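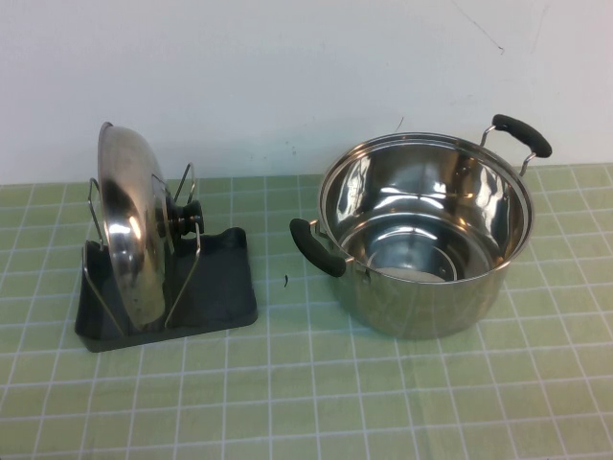
Suporte para tampa Grero com bandeja de recolha

Ref. 2689 – Acessórios de bancada

Suporte vertical para uma tampa de panela, composto por bandeja inferior em plástico cinzento-antracite e armação em varão metálico cromado. Destina-se a manter a tampa de pé junto à zona de confeção, com o bordo apoiado na bandeja e a face interior afastada da bancada. A panela e a tampa não estão incluídas no fornecimento.

Construção

A bandeja tem planta aproximadamente retangular, cantos arredondados e bordos ligeiramente elevados. O bordo posterior prolonga-se para cima numa aba baixa. A armação é formada por varões dobrados em laços verticais, que seguram a tampa de ambos os lados. Não há molas, parafusos nem peças móveis. O encaixe entre armação e bandeja faz-se por pressão e desfaz-se à mão para lavagem.

A água de condensação que escorre da face interior da tampa fica retida na bandeja. A capacidade desta é reduzida e não substitui um escorredor: em cozeduras longas, com a tampa retirada e recolocada várias vezes, deve ser esvaziada entre utilizações.

Compatibilidade

O suporte aceita tampas planas e tampas em cúpula pouco pronunciada, em aço inoxidável, alumínio ou esmalte. O pegador pode ficar virado para qualquer dos lados, desde que sobressaia livremente entre os varões ou por cima da bandeja. Pegadores centrais de botão não levantam dificuldades. Com pegadores em arco largo convém experimentar as duas orientações antes de escolher a posição definitiva.

Tampas de vidro com aro metálico podem ser usadas. Tampas de ferro fundido estão excluídas, tal como as tampas com válvula de pressão e as de cúpula alta, cujo centro de gravidade fica demasiado afastado do plano dos varões.

Colocação

1. Assentar a bandeja numa superfície plana e nivelada. Sobre azulejo, evitar que um canto fique apoiado numa junta saliente.
2. Introduzir a armação nos encaixes e pressionar até ao batente.
3. Pousar a tampa na vertical, com o bordo para baixo, entre os varões dianteiros e traseiros.
4. Verificar a estabilidade antes de largar a tampa, sobretudo na primeira utilização com cada modelo.

O conjunto não deve ser colocado sobre a placa nem encostado a um queimador aceso. A bandeja suporta o contacto com uma tampa acabada de retirar da panela, mas não o contacto direto com a base de um tacho quente.

Limpeza

A bandeja pode ir à máquina de lavar loiça, no cesto superior. Para a armação recomenda-se lavagem manual com detergente neutro e secagem imediata – o cromado perde brilho com ciclos repetidos a temperatura elevada. Não usar palha de aço, lixívia ou produtos anticalcário ácidos. Marcas de calcário na bandeja saem com um pano húmido e umas gotas de vinagre, seguidas de enxaguamento.

Fornecimento

Cada embalagem individual contém uma bandeja, uma armação e uma folha de instruções. Para revenda e hotelaria, o artigo segue em caixas de 6 unidades. A bandeja e a armação também são vendidas em separado, como peças de substituição. As armações da série Enano são mais estreitas e não encaixam nesta bandeja.

Prazo de expedição: 4 dias úteis a partir do armazém de Hullstead. Encomendas para hotelaria são tratadas pela Van Wyk, com condições próprias de transporte.

Questões técnicas sobre compatibilidade: Ghislain Nguyen, apoio ao produto. Indicar no pedido o diâmetro da tampa, o material e o tipo de pegador.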